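Workshop notebook, September 9, 2022

Amonmont award statuettes, second pour and the Dace Raudsepp repair

Big day, so a long entry. Writing it up while the patina bath cools and before I forget which heron was which.

First, the pour. Tyagi sent the new bronze ingots and they are lovely stuff, much cleaner than the last batch, hardly any dross on top when I skimmed. We filled nine shells, lost one (hairline crack near the pouring cup, my fault, I saw it at burnout and talked myself into it) and the other eight broke out with full beaks. Full beaks! Anyone who was here in the spring will know what that means. The new vent at the tip of the bill is doing exactly what Béla said it would do, and I have told him so twice already and will probably tell him again tomorrow.

Running total stands at 28 good castings against an order of 36. Two more pours if we stay at this rate, maybe one and a half, and then it's all chasing and polishing until December.

Weights: the festival asked for 1,050 grams finished, without the base. The old ones were heavier, and there's that clip everyone has seen of last year's best newcomer lifting hers over her head and then very visibly regretting it. The gossip pages ran it for a week. So the body is now hollow down to the knee, and the first one I took all the way through finishing came in four grams under. Four grams under I can live with. I'd still like a slightly thicker tail because the light catches it nicely on stage and I think the camera will love it, but Ieva has signed off on the wax and I'm not reopening that.

Chasing notes for whoever picks up the next ones:

Start with the wing edge, not the feet. The feet are fiddly and you will want warm hands.
The gate scar behind the neck comes down fast with the 80 belt, then stop early and go to the small files. I went too far on number 6 and had to punch feather texture back in for an hour. It looks good now, better than the original maybe, but an hour is an hour.
Leave the eye alone. It casts crisp.

Now the fun part. Dace Raudsepp's heron came in this morning, in a hatbox, wrapped in what I'm fairly sure was a scarf from the red carpet. For anyone who missed it (I don't see how, it was on every entertainment site going): she won best supporting for the lighthouse picture, went on to the party at the Brellthorpe, and at some point after the dancing the heron went off the mezzanine and onto a marble stair. There were three different stories in the press by breakfast. One had her throwing it at a producer. One had a waiter knocking it. One had it being "stolen and recovered," with a photo of a quite different bird.

She came in herself to drop it off, sat on the stool by the kiln, and told us straight out that she'd been using it as a microphone. She was doing an impression, leaned back on the rail for the high note, and let go. That was it. She was completely frank about it and very funny, and she wanted to know how everything worked. Birutė showed her the wax room and I don't think we'd have got her out of there before lunch if her car hadn't come. She dipped a tail feather! It's a rotten dip, all drips, and I'm keeping it on the shelf.

Damage, looking at it properly on the bench:

The bill is bent left and has a split on the underside, open enough to get a fingernail in. The neck is fine. I was sure it would be cracked at the second bend and went over it with dye, twice, nothing. The left wing has a flat spot where it met the stair, with some of the stone actually pushed into the surface. The base plate has popped two of its three pins and the walnut block has a chip out of the front corner, right by the engraved date. The plaque itself hasn't a mark on it.

This one is from the old molds, before our time, so it's the solid version and a different alloy. More yellow when you scratch it. I took a tiny filing from inside the base socket and compared it to the sample bars, and it's nearest to bar C, the one with more zinc. That settles the filler rod. It also settles the color problem, or starts to, and I was so pleased about bar C that I went and got cake. 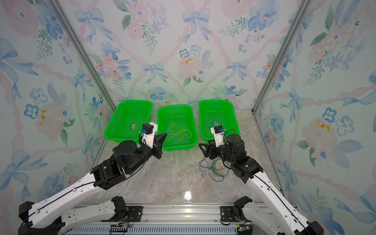 Straightening the bill is what I want to get right. Gunārs wants to anneal it and bring it over in one go with the padded jaws. I want to do it in three small moves with an anneal before each, closing the split a little every time, and then run the braze while it's sitting in the jig. We argued about it pretty happily through the whole coffee break and neither of us gave way, so we did the sensible thing and tried both on scrap. I had two bills from rejected castings, and bent and split them on purpose in the vise.

His: came over beautifully, looked perfect, then opened up a second little split on the top side when it cooled. Mine: three moves, took four times as long, no new split, but a faint wrinkle on the inside of the curve that will need filing. I'd rather file a wrinkle. Gunārs looked at both under the loupe for a good while and said "fine, three moves, but I hold the torch." Deal. He's much better with the torch than I am.

The scrap pieces aren't bar C metal, of course, so it's a guide and no more than that. If the real bill feels stiff on the first move we stop and anneal again, no heroics.

The wing is easy by comparison. Pick out the stone, warm it, raise the flat from behind with the small snarling iron if there's room, and if there isn't, leave the flat and recut the feathers over it. Dace said she'd be glad to keep a bit of the dent. Her words were that it should look like it has been to a party. I love that. I've asked for it in writing from her office all the same, and from the festival, as technically the design belongs to them and they have a clause about alterations. Birutė is writing to them today.

Walnut block: Béla has a piece from the same sort of tree, dark with that purple streak, and reckons he can let in a patch with the grain running through. I was going to replace the whole block. He was quite offended. Patch it is.

Patina

Spent the rest of the afternoon on this and had a great time. The old birds were done with a recipe that isn't written down anywhere we can find, and every photo of them shows a different color depending on who was holding it and under what light. I've been through 51 press photos from past ceremonies and they go from honey to nearly green. Flash photos are useless. The best reference is a dull one of a screenwriter in a hallway, standing next to a white door, bird tucked under the arm like a newspaper.

Test plates, all on bar C offcuts, all cleaned the same way:

Plate 1, liver of sulfur, weak, warm. Pretty, too gray.
Plate 2, same with a second dip. Brown arrives, but patchy at the edges.
Plate 3, ferric, brushed hot, then Dilitz wax while still warm. Oh, this one. Warm brown with gold coming through on the high spots when you rub it.
Plate 4, as plate 3 with twice the ferric. Too red.
Plate 5, plate 3 again to see if it was a fluke. It wasn't!

Plate 3 and plate 5 are on the windowsill next to the old bird and from the door I can't pick them apart. Close up the old one is a shade cooler on the legs, though that could be handling. Ieva thinks skin oil, all those people passing it around for a picture. She wants to try rubbing a plate with hand cream. Go for it.

The new herons get the plate 3 treatment too if it behaves on Tyagi metal, which I'll try on the cracked-shell casting as it's scrap anyway. It would be so nice to have the old and new birds match. People put them side by side on a shelf, the ones who win twice.

The bath thermometer reads high again. I checked it in boiling water and it should have said 100 and it said 104. Written on tape on the side, please don't peel it off.

A reporter rang just before closing, asking if it was true we had "the weapon." I said we had a heron with a bent nose and that he should ask her office. He asked what kind of heron. I told him gray, and he thanked me and sounded like he was writing it down. If any more of them ring, same answer, and please keep the hatbox away from the front window.

To do, in no special order

Filler rod to match bar C, enough for two tries.
Make the bill jig. Oak, leather face, slot for the torch from below.
Reline the padded jaws, they're down to the metal on one side.
Recut the vent on wax molds 3 and 4 to match the others.
Ask the Brellthorpe what polish they use on that stair, the stuff in the wing is greasy and I want to know what will shift it.
Return the scarf. It's clean, folded, on top of the plan chest.

First bend tomorrow morning, Gunārs on torch, me on the jaws. The patina bath is down to temperature now so I'm lifting the plates and going home.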